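Notebook, small arm bench
11/03/2022
Cube pickup, second batch of demos

Long one today, so I'm writing this up before I forget which episodes were which. Teodor drove for the first half and I drove after lunch. We finished with 483 episodes on disk for the red cube task, counting the first batch. Roald wants 900 before he'll start a proper training run, and I think he's right to hold out, even though I'm itching to see what the thing does with what we have!

Where we left it last time: the first policy (the one in the bakilana folder) would get the gripper over the cube nicely and then just hang there. It never committed to closing. I spent a while blaming the network and then finally sat down and watched the demos back, and well, that's pretty much how I drive. I get over the cube, I stop, I think about it, I nudge, I stop again. All those frames where nothing moves are in the data and the model learned them very faithfully. Teodor drives much more smoothly than I do and his episodes are a good bit shorter.

So the new rules for driving, agreed with Teodor over coffee:

1. Plan the approach before hitting record. Look at the cube, decide which side you're coming in from, then start.

2. Fingers open from the very start of the episode. In the old batch we sometimes opened on the way down and sometimes right at the end, and that's one more thing for the model to be confused by.

3. Come in from the upper left, get the fingertips down close to the table, then slide over the cube and close. I like this one a lot. The straight-down approach kept squashing a corner, and then the cube would squirt off sideways and I'd have to throw the episode out.

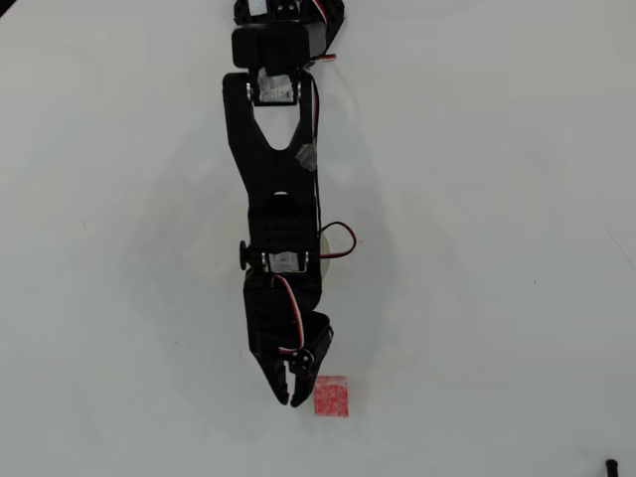
4. If you miss, keep going and try again in the same episode, as long as the cube is still in reach. We used to delete these. Roald made the case for keeping them (the model has to see a recovery somewhere, or it'll never know how to do one) and I've come around.

5. Move the cube between episodes. Really move it, don't just give it a little push with a finger. Teodor had a run this morning where it sat in nearly the same spot for ages – I've tagged those "lazy" and we can decide later whether to thin them out.

Other stuff

The elbow got twitchy in the afternoon. Episode 101 of today's session is the first one where I'm sure I can see it in the joint log, a little buzz when the arm is holding still. I powered down, reseated the connector, gave it a few minutes and carried on, and it was fine for the rest of the session. I'd still like the spare servo from the Mumbridge order on the shelf before we go much further. Teodor, did that ever ship?

Dritero (the logger, for anyone reading this later) dropped joint readings twice. Both times the camera kept going, so the episode looks perfectly fine if you only play the video. Check the length of the joint file too! I added a check to the save script that refuses the episode if the two don't match, and it beeps at you. The beep is very annoying. I'll leave it in.

Episode 1435 in the master index is a duplicate, my fault, I hit save twice. Index numbers run across all the tasks, so don't panic about the size of it. Skip it when you build the split.

To do

– Pull out the still frames at the start of my own episodes from the first batch and retrain on the trimmed set, just to see if the hanging goes away.
– Ask Roald if he wants to mix in other cube colors now or wait until December. My vote is wait.
– Get Teodor to do more of the driving, and get me to do less.
– Write the lamp setting on the tape next to the switch. I had to guess it this morning from old footage.
– Copy everything to the Trultton drive tonight. Started it at the end of the session, still copying as I write this.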